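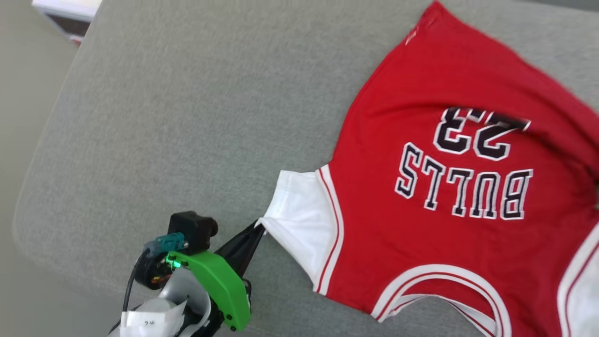 **Folding arm: sleeve pinch works, second fold doesn't**

**drasiretti_bench** wrote:

Continuing from the January thread, which got too long. State of the build in the shared workshop: one arm on the garment job for now, parallel gripper, tapered black fingers, head camera looking down at the table. The task is a short-sleeved top, laid flat, sleeves in first, then the hem up to the collar.

The sleeve pinch is now dependable enough that I've stopped watching it. What fails is the fold after it. The arm lifts the sleeve corner, carries it across the body, and the whole shirt creeps with it. By the time the gripper opens, the garment has turned and the hem is no longer where the planner thinks it is.

Settings: 5 mm lift before the lateral move, 300 mm/s across. Grey fabric surface, same one as before.

---

**Guo** wrote:

Your lift is too small. At 5 mm you aren't lifting the sleeve, you're towing it. The gathered bit at the fingertips clears the surface and everything behind it is still in contact. Try 40 and halve the speed.

---

**matel_spares** wrote:

I'd look at the table first. Heathered fabric under a jersey is a lot of friction in one direction and not much in the other, depending on the nap. I gave up on cloth tops and went to a smooth board. Creep went away the same evening.

---

**drasiretti_bench** wrote:

> I'd look at the table first.

Tried a board last year. The shirt slid as one piece as soon as the fingers closed, before any lift at all. The cloth at least holds the body still during the pinch, so I don't want to lose it.

@Guo will try the higher lift tonight.

---

**Mélanie Morin** wrote:

Are you picking up one layer or two? A sleeve lying flat is two layers, and with slim fingers you can easily take the top one and leave the other on the table. The top layer moves, the bottom one drags, and the seam passes the load straight into the body. From above it looks like a perfectly good pinch.

Check the closed gap on the encoder. One layer and two layers should be clearly apart on anything thicker than a vest.

---

**Guo** wrote:

Possible, but then he'd see the sleeve open up like a bag on the way over. He hasn't mentioned that.

---

**Mélanie Morin** wrote:

He also said he's stopped watching it.

---

**drasiretti_bench** wrote:

Fair. Ran 12 folds with the gap logged. Nine took both layers, three took the top one only. Those three were the worst for rotation. The other nine still crept, less so with the lift at 40. So you're both partly right, and I need to fix the approach angle as well as the path.

---

**Eun-seong Ok** wrote:

Two things from my own rig, same style of gripper.

1. Come in lower and flatter, and push a few millimetres towards the cuff before closing. The stitched edge is stiffer than the rest and tends to stay together.
2. Test on more than one shirt. That red Bulls 23 top has big numerals and lettering across the chest. If the print is the heavy sort it will bend differently from the plain cloth, and a fold line across it will spring back. You could tune for a week and end up with something that only folds that shirt.

Also, is the detector happy with the neckline towards the camera? Mine was trained hem-first and labelled collars as hems until I added rotated samples.

---

**drasiretti_bench** wrote:

Detector is fine either way up. It was confused by the white sleeves on a red body at first and put the garment outline at the armhole trim, so the sleeves came back as separate items. Fixed by labelling another batch.

Point 2 taken. I have a plain one to try.

---

**matel_spares** wrote:

Still think it's the table. Put the plain shirt on a board and on the cloth, same path, and post both logs.

---

**Guo** wrote:

Unrelated, but how are you securing the thin cable down the side of the arm? Mine ran the same way and worked the connector out after a few hundred cycles. I moved to a Delladen clip at the elbow and left a loop at the wrist.

---

**drasiretti_bench** wrote:

It isn't giving trouble so far. I'll look at the slack at full reach when I change the approach angle. Logs for cloth and board to follow once I've cut a board to size.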